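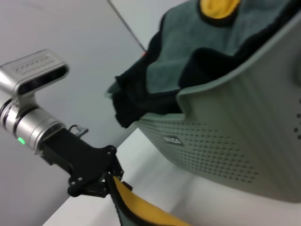
Washing and Caring for Your Flurport Cloth Napkins and Towels

Help > Fabric Care > Common Questions

Print this page | E-mail this page

Do I need to wash everything before I use it?
Yes, please do, and I know it's hard to wait when you've just opened the parcel! New cotton has a finish on it from the mill that keeps water from soaking in, so a brand-new dish towel will mostly push a puddle around your counter. One wash helps and three or four is better.

How warm should the water be?
Warm is fine for the Mison towels and the plain napkins. The Rewi range is linen and we like it cool, with a bit of room in the drum so it doesn't come out in hard creases. If you've had a curry night and things look grim, soak them in cool water for 15 minutes before they go in.

Will the colors run?
The darker shades may let go of a little dye the first time or two, so wash them with other darks to begin with. After that we mix everything at home – brights, stripes, all of it – and haven't had a pink pillowcase yet.

Can I use fabric softener?
We'd rather you didn't, at least on anything meant for drying dishes. It leaves a coating behind and you're back to the puddle. Half a cup of white vinegar in the rinse does a lovely job, and no, your towels won't smell like pickles.

How much will they shrink?
Cotton comes down by nearly 10 percent over the first few washes, and we cut ours large to allow for it. A 19-inch napkin is measured before washing.

How do I get candle wax out?
Let it harden, lift off what you can with a butter knife, then lay brown paper over the spot and press with a warm iron, moving to a clean patch of paper as it soaks up the wax. It takes some patience.

What do you do with the offcuts?
Most go into the Piritz patchwork potholders, which Keegan Hapeta sews for us in batches every January. He has made more than 4000 of them by now and still picks every color pairing himself.

My hem has come undone. What now?
Write to us and tell us which piece it is. We'll either mend it or send another, whichever is quicker for you.

Contact Us | Copyright Flurport | Back to top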